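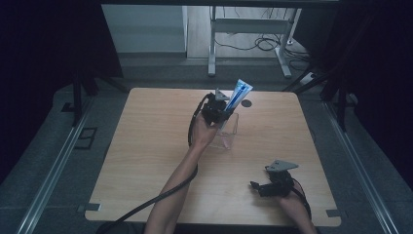 Search this site
Enter keyword
Go

December
By Shirley Haworth

Soledad Aravena would like me to put my toothpaste in a box. A clear box, with straight sides, standing on its own on a table, with the tube upright inside it. I have kept my toothpaste lying on the edge of the sink for most of my adult life, and I told her so when we sat down on a Tuesday morning at her office over the Mosorberg hardware store.

"And how often do you pick it up off the floor?" she asked.

More than I wanted to say. But I'd come to ask the questions, so I moved on.

Aravena runs Kemex, a two-person business that goes into people's homes and sorts out their small things. She doesn't do garages or attics. She does bathroom shelves, desk drawers, the spot by the back door where batteries and dog leashes end up. She charges by the visit, and she says her client book now stands at 3,468 rooms, a number I asked her to repeat. She keeps it in a ledger. She showed me the ledger.

Her whole method, as far as I can make out, is that a thing should stand up and you should be able to see it. "If it's lying down, something goes on top of it," she said. "Then you buy another one. I went to a house with 32 tubes of toothpaste. Two adults lived there."

I said that sounded like people who shop at warehouse stores.

"Sure. They also went to the store every other week for toothpaste, because they couldn't find any."

I asked why the container has to be clear. It seems to me that a nice ceramic cup does the same job and doesn't look like something left over from a deli. She was ready for that one. A cup hides the bottom half of whatever is in it, she said, and the bottom half of a cup is where the crud collects. With clear plastic you see the crud and you wash it.

"Or you see the crud and you live with it," I said.

"Some people do," she said. "I can't go home with them."

What about the rest of us, with four people and one sink? Aravena grew up in a house like that, and she was less sure of herself here. She tried a container for each person and gave up on it in her own home after a month. Her sons used whichever tube was closest. Now there's one box and one tube, crimped end up, and she has stopped talking about rolling from the bottom. "I lost that fight," she said. "I used to have a handout."

I was surprised that she starts every job at a table. She carries everything out of the bathroom and sets it down on bare wood, one item at a time, before anything goes back. Her table at the office is the one she trains on, and she makes new clients practice there: pick up the tube, put it in the box, take it out, put it back with the other hand. I found this a little silly and said so. She had me do it. My first try knocked the box sideways.

"It's too light when it's empty," she admitted. "That's a real problem with them." She has looked at a heavier one from Kovács but thinks the price is ridiculous for a bathroom. A client on Atunau Street puts a flat stone in the bottom of hers, and Aravena hasn't decided whether that's cheating.

I asked if anyone ever calls her back to say it didn't last. Plenty do, she said. She goes back once at no charge, and after that it's their business. She wouldn't guess at how many keep it up for a year, and I liked her better for that than for anything in the ledger.

I did buy a box on the way home. It's on the shelf over the sink with the toothpaste in it, and so far also a comb, a receipt and somebody's retainer case.

Contact us | Copyright Shirley Haworth, all rights reserved | Back to top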